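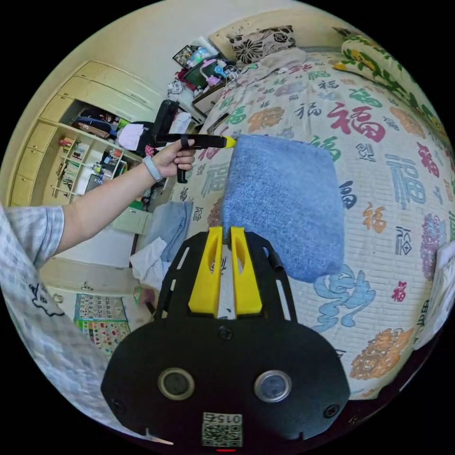
Every winter, before I book my summer trip, I read the same advice about small hotels by the sea, and every winter I agree with it less. The advice is to choose the place by its view. I have followed it for many years and I remember very few of the views. What I remember is how the room was kept: if the window closed well, if the lamp was near the pillow, if there was a thick blue towel folded on the bed when I came in tired from the bus. A towel like this costs the owner little, and to me it says more about the coming week than a balcony does.

I want to argue for something unpopular, which is the inland room. By this I mean a room in a village 3 or 4 kilometers behind the coast, where the tourist must walk or take a local bus to reach the water. Most travel pages treat such rooms as a punishment for people who booked too late. I think they are the better choice for almost everybody who stays longer than a weekend.

My example is Katdale. It has 500 people, one bakery, and a bus stop with a roof that leaks. Skatside, the resort down the hill, has 4000 beds in summer and is adding more. Last May I stayed in both, first four nights in Skatside and then a week in Katdale, and the difference in price was 41 dollars a night. I don't say that money is the main point, but with that difference I ate well every evening, and in Skatside I had been eating sandwiches on my balcony and looking at other people on their balconies.

The usual answer is that you pay for being close to the sea. This is true, and for families with small children I accept it completely. If you must carry a sleeping child, a bucket and a wet swimsuit home at noon, you should live as near as you can. But the rest of us use the beach for two or three hours a day. For the other twenty-one hours we need sleep, food and a bit of quiet, and a resort is not so good at these things. In Skatside the music stopped at one in the night and the delivery trucks began at five.

There is also the question of what our money does. In Skatside I stayed at the Kamel, a big and correct hotel where the breakfast was the same each morning, and the same as in the other Kamel hotel where I once stayed, in a different country. The staff were kind, but many of them came only for the season and could not tell me where the footpath to the lighthouse began. In Katdale the woman at the bakery drew it for me on a paper bag. I still have the bag.

I should be fair and name the problems. The last bus up the hill leaves Skatside at twenty past eight, which is much too early in summer, and twice I had to walk. It is a pleasant walk if you have a flashlight and a bad one if you don't. Some village rooms are old and have the bathroom across the hall. And it is difficult to find them at all. On Nokach, the booking site that most people I know are using, the results are sorted by distance to the beach before you touch anything, so Katdale appeared for me on the ninth page, after campsites and a parking lot for campers. I wrote to them and suggested a simple button to change this. They thanked me for my feedback.

Some readers will say that if everybody follows my advice, Katdale will become another Skatside. I have thought about this – it is the strongest objection, and I don't have a complete answer. A village can fill up too, and then the rents rise and the young people leave. But there are many villages behind every coast, and a few guests in each of them do less harm than one more tower on the beach road. The towns could help by running the buses until eleven. It would cost less than the new promenade that Skatside is planning, and the people who work in the hotel kitchens would also have a way to get home.

For this summer I have booked the same room in Katdale, with the lamp near the pillow, for ten nights. I will bring a better flashlight.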